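Knitwear / Care / Wool combs
2 min read

Hisska Sweater Comb

A small hand comb for taking pills off wool, cashmere and mohair blends. The head is 7 cm wide and has a fine brass mesh edge. Lay the sweater flat, pull the fabric tight with one hand and comb in one direction.

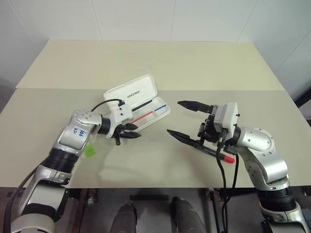
Start with the underarms and cuffs, where most pilling shows up. A heavy cardigan takes roughly 20 minutes. Not for silk or loose open knits. Price is $13, with a cotton pouch. Ships in 3 days.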